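The Huvlow single locker, reviewed after one winter of gym bags

I bought the Huvlow because our hallway had run out of doorknobs. It cost $396, it is 38 centimetres wide, and the delivery bloke asked me if I was opening a swimming pool.
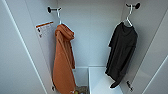
Assembly took most of a Friday evening. The instructions are all drawings, and the little man in them smiles the entire time, including at step 19, where you hold the back panel up with your knee and reach for a screw you left on the couch. I did not look like the little man.

Once it's upright it's a decent thing. The colour is sold as Cloud, and anyone who went to a public high school will know it as Locker. The pale grey doesn't show dust, though it does show every fingerprint my son owns.

The hooks are the best part. They're matte black with a round cap like a coat button, fixed to the side panels, with smaller ones lower down. Hang something on either side and the two sit there facing each other like people in a lift. White plastic hangers go over the upper hooks without a fight. I'd still have liked a proper rail. A T-shirt on a hanger on a hook goes on at whatever angle it fancies, and anything heavy and orange tends to win the argument for space.

There's a warning label inside on the left, in small print, with pictograms. I have been meaning to read it. I tried to peel it off with a hair dryer and got nowhere, so it's still a warning label and I'm still warned.

Compared with the Flendik we had in the old flat, the Huvlow is narrower and the door shuts quieter. The Magnusson is nicer than both and priced for people with a mudroom.

Would I buy it again? Yes, on sale, with someone else's knee.

4 out of 5

Rianne Mertens

Last updated: November

Comments

dusty_k: Does a winter coat fit? Mine's a big puffy one.

Rianne Mertens: One does. Two and the door has opinions.

Florngate Mum: Same knee, same step. Ended up using the dog's crate.

petey: cloud lol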